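What Is a Mosaic? Tiny Pieces, Gigantic Pictures!

Have you ever stood so close to a picture that it turned into a jumble of coloured squares? Then you took ten steps back and – whoosh! – there was a fish, or a lion, or somebody's face looking right at you? If so, you may have met a mosaic.
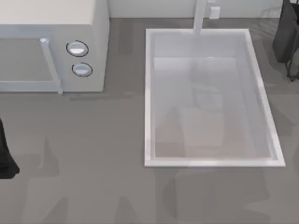 Words by Isla Laing
Art Explorers, ages 8 to 11

A mosaic is a picture or pattern made from lots of small pieces stuck down side by side. The pieces can be stone, glass, pottery, shells or even buttons. Artists have a special name for the little cubes they use. Each one is a tessera (say it TESS-er-uh), and when you have more than one they are called tesserae (TESS-er-ee). It's a great word to drop into a conversation at dinner!

People have been making mosaics for thousands of years. The ancient Greeks made floors out of smooth pebbles, and the Romans went completely mosaic mad. They put them in bath houses, dining rooms and front halls. One famous Roman floor shows a fierce dog on a chain, with a message in Latin telling visitors to beware of him.

How does an artist make one?

First comes a drawing, the same size as the finished mosaic. Next the artist sorts the tesserae by colour, which can take ages (and is very satisfying if you like tidy jars). Then the pieces are pressed into something sticky, one at a time, with a small gap between each. Last of all the gaps are filled with a paste called grout. 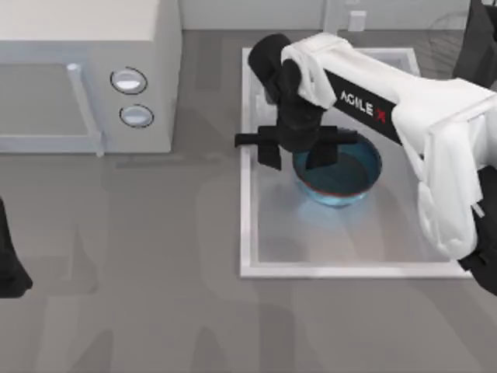

Gillespie Pringle wrote in to ask whether the gaps are a mistake, and whether a really good artist would squash the pieces together so you couldn't see any lines. Great question, Gillespie! The gaps are there on purpose. They work a bit like the outlines in a comic. If you look at the lines between the tesserae, you'll see them curve around a cheek or ripple along a wave, and your eye follows them without you even noticing.

The Mowat Whale

My favourite mosaic is the big blue whale on the wall of the Mowat swimming pool. It was made by the Paltanska studio and has 3738 tesserae in it, all glass. The tail alone used 1165 of them! Some are tipped at a slight angle, so when the morning sun comes in the whale seems to shimmer and swim.

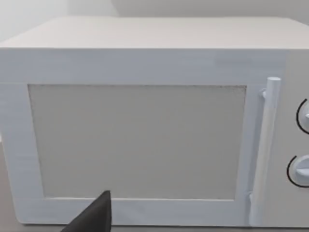

The colours are clever, too. From far away the whale looks like one shade of blue, but go up close and you'll find grey, green, purple and even a few specks of orange near the eye. Your brain mixes them all together for you.

Try it yourself

Cut some old magazines into squares as big as your thumbnail. Draw a simple shape on cardboard – a leaf or a snail is good – and glue your squares inside it, starting at the edge and working towards the middle. Leave little gaps! Then prop it up, walk to the other side of the room and turn around.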